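Pomham Tenants' Association
Minutes, June meeting, 6:30 p.m.
Chair: Ileana Mocanu. Notes: Traian Husar.

1. Shared charging cables
Spare cables go to whoever asks. T. Husar doubts they will come back.
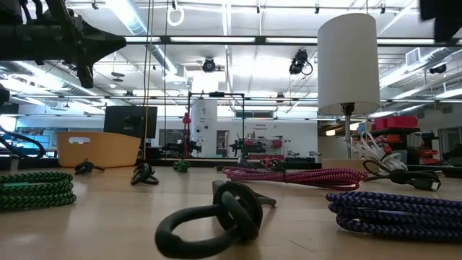
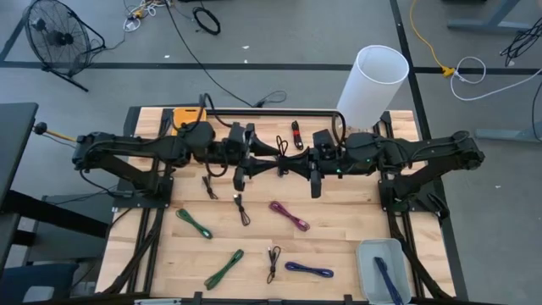

2. Laundry room contract
Tanoli quoted $3,000 for new card readers and promises savings of 50 percent on upkeep. I. Mocanu asked: savings compared with what? The quote doesn't say. Held over until Tanoli puts it in writing.

3. Parking
Grornodau says the lot will be repaved "shortly." Same word as last June. Chair to ask for a date, without much hope.

4. Rent notices
More than 14 households got theirs late. Management blames the mail. Members were not convinced, as the water bills came on time.

Next meeting: same room, 6:30 p.m. Closed at 7:50.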